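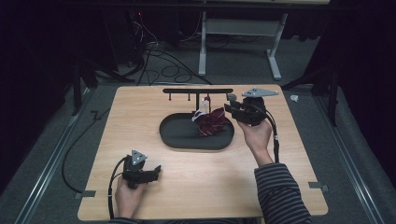
Trokstead is looking for 11 participants to compare two hand-held grippers in December. You will pick up and hang neckties, one gripper in each hand, for 3 hours. No experience is needed.

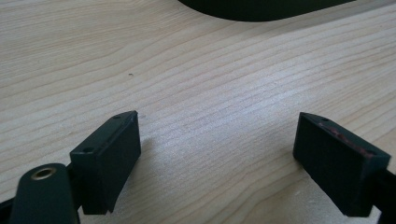

We pay 200 dollars per session, and coffee is free.
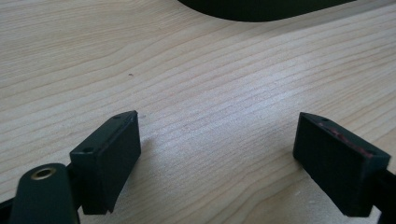
Pad wear is our main question. Please report any mark on the pads – the reddish-brown one near the top edge of the right pad is already in our notes. To apply, write to the Relilis project desk.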